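Zeser Materials Workshop
Notebook entry, Thursday, May 9, 2024
Subject: Moisture uptake in bookbinding board, second series
Status: open

Purpose

This entry records the second series of conditioning trials on the gray board purchased from Leven. The first series, completed in January, was set aside after review because the samples had been cut from two different deliveries and the results could not be compared. All samples in the present series come from a single delivery and were cut in one session.

The question remains the same. The bindery reports that covers made from the Leven board warp toward the cloth side within a few days of casing in. The board formerly supplied by Msimang did not do this to the same degree. The workshop has been asked to establish whether the board itself is responsible, or the paste, or the pressing time.

Samples

Fourteen pieces were cut, all to the same size, with the grain running along the long edge. Each was numbered in pencil on the back at the lower left corner. Numbers 1 through 7 are to be covered in cloth on one side only. Numbers 8 through 14 are to be covered on one side and lined on the other with the standard paper.

Sample 6 has a slight dent at one corner from the cutter clamp. It has been kept in the series and marked accordingly. If its reading stands apart from the others, it should be left out of the average and the reason stated.

Conditioning

The samples were placed in the cabinet on open racks, with space between them on both faces. They are to remain there until two successive weighings agree. The cabinet door is not to be opened between weighings. Colleagues who need the lower shelf for other work are asked to use the small cabinet instead.

In the first series the racks were loaded too tightly and the middle samples lagged behind the outer ones. The spacing has been corrected.

Paste

A fresh batch of wheat paste was cooked using 500 grams of water, strained twice, and left to cool under a cover. The consistency was judged slightly thicker than the batch used by the bindery. It was thinned by hand until it brushed out evenly on scrap board. The amount of water added in thinning was not recorded, and this should be corrected when the next batch is prepared.

Preliminary observations

One uncovered trial piece, not part of the numbered series, weighed 193 grams before conditioning. It was pasted and covered on one side and set under boards and a weight for 27 minutes. On removal it lay flat. It was then stood on edge in open air, and by the end of the afternoon a curve toward the cloth was visible when the piece was held against the steel rule.

The direction of pull agrees with the bindery's account. A single piece does not permit any conclusion regarding the board. The same treatment should be given to an offcut of the Msimang board, if any remains in the flat file.

Bench and equipment

The bench was wiped down after pasting and the brushes were washed and hung. The balance was returned to its cover.
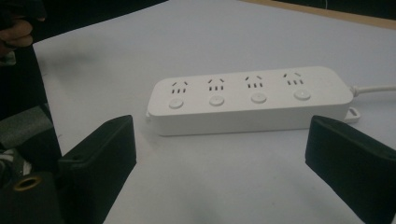
Matters outstanding

Obtain the grain direction and storage conditions for this delivery from Leven in writing.

Weigh numbers 1 through 14 again before the cabinet settings are changed.

Enter the pressing times used by the bindery on the Plutari catalog covers, which were the first to be returned for warping.

Record all water added to the paste, including any added at the bench.

Label the covered trial piece and store it flat in the second drawer.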